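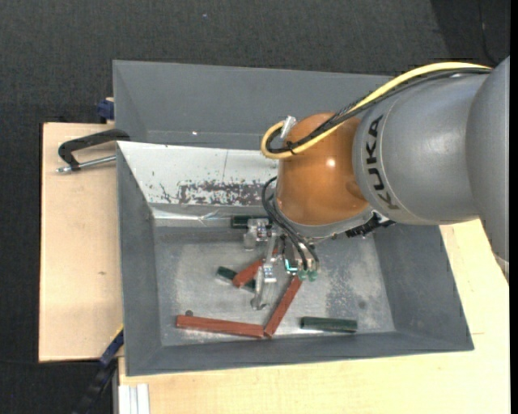
Interview by Maarja Zariņš
Residents' Bulletin, 21 February 2020

The public library at Rirkside will close its lending desk for 7 days in March while its local history collection is moved to the upper floor. Justinas Kütt, who has managed the collection since it came over from the old reading room in Flandton, spoke to the Bulletin about what the move will mean for readers.

The collection holds 499 bound volumes, together with parish maps, rate books and a run of the Skorirby trade directories. Mr Kütt explained that the present room was never intended for public use. "It was a store with a table in it," he said. "Readers have been very patient. On a busy afternoon two people could not open a map at the same time."

The new room will seat more readers and will open on the same days as the main library. Items will still be for use in the building only. Asked whether this rule might be relaxed, Mr Kütt was firm. "Many of these books are the only copies we know of. If a directory is left on a bus, we cannot order another one."

Readers who wish to see the maps will be asked to book in advance, either at the desk or by telephone. The rate books, which have been the subject of most enquiries from family historians, will be kept on open shelves for the first time. "People come in looking for one house and stay for the whole street," Mr Kütt said. "I would like them to be able to do that without filling in a slip for each volume."

He confirmed that 76 of the volumes need repair to their bindings and will not be available when the room opens. They will be returned to the shelves as the work is completed, and a list will be kept at the desk.

The library would also like to hear from anyone who has papers relating to the former Mets brickworks. The existing file contains wage sheets and some letters, but very little about the people employed there. "We can tell you what a man was paid," Mr Kütt said, "and we cannot tell you what he did all day." Papers may be lent for copying and will be returned to their owners.

Books on loan during the closure will not be subject to charges. Returns may be left in the box beside the main entrance.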